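Subject: Re: [rusham-swap] Toy sale in April

Nerea Villalobos wrote:
> Do we still need toys for the sale? I have 2 bags
> here, and my sister can print 1,000 flyers if
> someone sends her the text.

Yes please, Nerea. Soft toys went first last year. Drop them at the Kala shop before 11 – the side door is open.
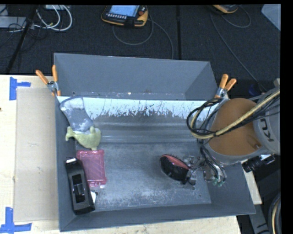
Green soft toy and pink case, in the gray bin.

I'll send your sister the flyer text tonight. We had 3,000 printed last time and threw out most of them, so 1,000 is plenty. Still looking for folding tables.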